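Wavetine Forums > Manipulation > Learning from demonstration
Thread: two-handed cloth folding from handheld gripper demos – what we got
Started by quiltrat, 28/10/2022

quiltrat wrote:
Ok quick writeup before I lose the notes. We collected 2000 demos of cloth and garment folding with handheld grippers, all in real homes, no lab table. Trained one policy per task, then one policy on everything. Question was whether the wrist view alone is enough, no overhead camera at all.

Short answer – mostly yes for flat cloth, no for sleeves. Cream cloth folded up on the table, seen from one gripper, with the tip of the second one at the left corner:

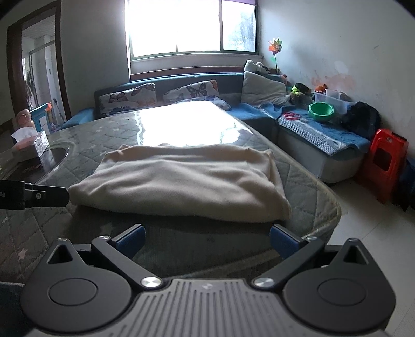 RESULTS SO FAR

Single-task policy, flat cloth: 60 percent full folds on tables it never saw in training. Mixed policy did worse at first, then caught up once we balanced the batches. Garments are a mess, will post those separately.

Things that hurt us the most:
window glare on shiny tabletops
cloth close in color to whatever is under it
left and right streams drifting out of sync over a long demo

The sync one cost me most of January. If your two clocks drift, the policy learns that one hand lags the other, and it'll do that forever. Check it first.

foldcurve wrote:
60 percent of what? How do you score a full fold? If its a person eyeballing the end state I don't buy a comparison between the two policies.

quiltrat wrote:
Two people score, blind to which policy ran. Has to have the right number of layers and the corners within a finger width. Disagreements get thrown out, there weren't many. I know its not perfect.

foldcurve wrote:
Throwing out disagreements makes your number look better. Those are the borderline folds! Score them as fails and tell us what you get.

quiltrat wrote:
Fair. Will rerun the count that way and post it.

Meanwhile for whoever messaged me about what the wrist view gives you when the other hand is in the picture – cloth spread and crumpled, the second gripper over on the left with the phone on top, and a big patch of glare on the right half of the table. We kept clips with people's hands in them. Dropping those made the policy worse on new homes, not better, which I didn't expect. 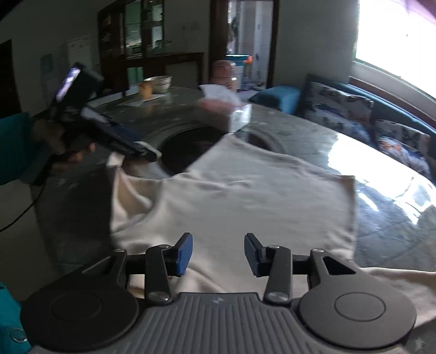 Sheila Bunting: I'd be careful with that claim. When you dropped the clips with hands you also dropped data, so you've changed two things at once. Did you match the set sizes? We saw the same effect on our Josamby runs and it went away as soon as we cut both sets down to the same number of demos.

quiltrat wrote:
No we didn't match. Ugh. Ok that's a good catch, taking the claim back until I've run it.

Sheila Bunting wrote:
Not saying its wrong, could well be real. Just run it with three seeds.

mopbucket9 wrote:
Can I push back on the whole no-overhead-camera thing. A wrist camera can't see the far side of a pile. You fold toward yourself, the back edge disappears, policy guesses. One cheap fixed camera fixes that. Why make it hard on purpose

quiltrat wrote:
Cause then every home needs a fixed camera and a calibration, and people stop collecting. That's the whole trade. We got 2000 demos this way. With the fixed rig at Vurnden we'd have had a tenth of that, and all on one table.

mopbucket9 wrote:
A tenth but cleaner. I'd take it.

Lærke Ásgeirsdóttir wrote:
Depends on the cloth imo. For towels the wrist view is fine, I've trained on less and it worked. For knits you need to know where the other sleeve is before you grab anything, and half the time it's out of view. We gave the policy a short history of frames and that helped more than a second camera did. Costs you speed though. Do you use history?

quiltrat wrote:
Two frames only. Longer history overfit for us, it started copying the pace of whoever did the demo. Knit is where we fall down too. Light beige garment spread out, sleeve bunched on the right, more beige fabric down by the lower left. The policy goes for the wrong layer on these way too often. Steps I'm trying next are under the picture, yell if any of them are dumb.

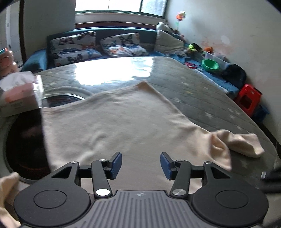

1. Retrain with garments split into two stages, flatten first, fold second. Separate heads, shared encoder.

2. Brightness and glare augmentation, much stronger than now. Paste in blown-out patches at random spots on the tabletop.

3. Collect up to 3000 demos, with the extra ones all knits, sleeves tangled on purpose at the start.

4. Sheila's matched-size test, three seeds, with and without hands.

5. Re-score the old runs with disagreements as fails.

foldcurve wrote:
Do 5 before 1. Otherwise you don't have a baseline.

Lærke Ásgeirsdóttir wrote:
For 1, the Awasthi code has a two-stage loader you can probably steal. Watch the stage labels, ours were off by one frame for weeks.

quiltrat wrote:
Thanks both. Doing 5 over the weekend, will bump teh thread when the numbers are in.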